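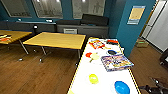
1. Sorting of donated things

Progress report on the shared room at Hemen, prepared for the Tatum small grant by Tumaini Ndung'u, Nov 13, 2025.

In this period we received 31 boxes from households in Were. We sort everything on the long white table. Games, toys and bowls still come mixed together, so the next work is to divide them into play things and kitchen things before they go to the shelves. Seven boxes wait in the corridor. The two tables with wooden tops will stay in the room for the children's afternoons.

2. Kitchen corner

The grant paid for a paper towel dispenser and a soap dispenser, and both are on the wall over the counter. The upper cupboards have plenty of space, but people leave their packages and containers on the counter, to the left of the sink. 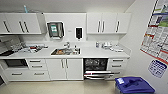

We have agreed with the user groups that each group takes one cupboard from March, and that dishes are washed on the same day. I must say the second rule is not yet followed well – we will put a notice by the sink.

3. Kitchen things and unknown parts

Clisell has offered to take what we cannot use, if we send a list first. Making this list is slower than I planned.

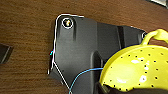
The list has two parts, one for things which can be lent to families and one for things which need a decision. The yellow colander goes in the first part. The large black plastic panel goes in the second, as we do not know what it belongs to. I propose to keep such parts for two months and then offer them to Clisell.

4. Money

From the equipment line, 318 remains. I ask for permission to use it for storage boxes with lids.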